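Home | Games | Hardware | Downloads | Support

Angate Pad 6
April, by Mererid Sayce
Print this page | E-mail this page

The Angate Pad 6 is a wired controller for fighting games on PC and console. It has six face buttons in two rows, two shoulder buttons and a microswitch directional pad. Weight is 108 grams without the cable. Input mapping is stored on the pad, and up to 33 character profiles can be saved.
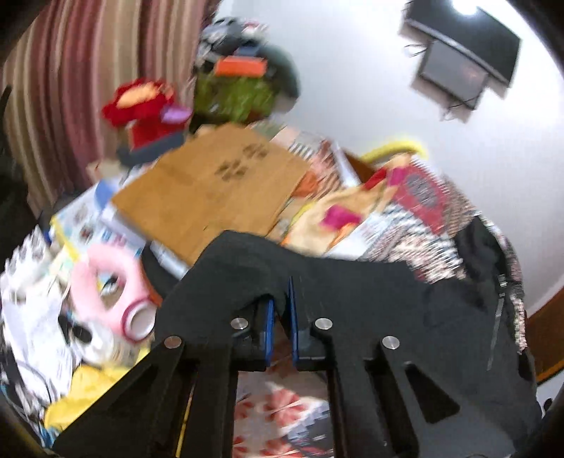 Patterned fabric with red floral motifs, among other household items.

Tag-out and special attack inputs can each be bound to one button. Macros longer than six inputs are rejected by the firmware. Turbo is off by default and can be locked for tournament play.

Order code 2899. Replacement switches are sold separately under the Lollar name. Firmware notes are maintained by Walid Haddadin.

Back to Hardware | Next product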